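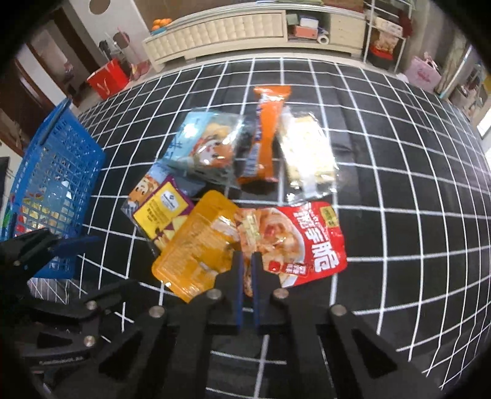 December
By Kiều Cao, Leinonen Media Office

Leinonen adds a smaller dress watch to its Nunen line

Leinonen has released the Nunen 39, a hand-wound dress watch with a 39 mm steel case. It goes on sale this month through the company's website and at the Limier stores that already carry the brand.

The new model replaces the larger Nunen, which has been discontinued. It comes in four dial colours - grey, cream, dark green and navy - and each is supplied with a calf leather strap and a spare in grey canvas. The crystal is sapphire on both sides. Water resistance is 50 metres.

"Customers kept asking us for something that would fit under a shirt cuff," said Ingvild Eklund, head of design at Leinonen. "We took the height down first and worked out the rest from there."

The recommended retail price is $1,978 including tax. A limited version with an enamelled dial, made with the Lireo workshop, will follow in the new year. Production of that version is capped at 105 pieces and orders will be taken by ballot.

All Nunen 39 watches carry a four-year warranty covering the movement and crown. Servicing is handled locally, and owners of the earlier Nunen can still order straps and buckles in the old size while stock lasts.

Retail enquiries: Vinh Bạch, trade sales
Review samples and colour swatches: Xuân Tô, press desk

This site uses cookies to remember your preferences. By continuing to browse you agree to our cookie policy. Accept | Manage settings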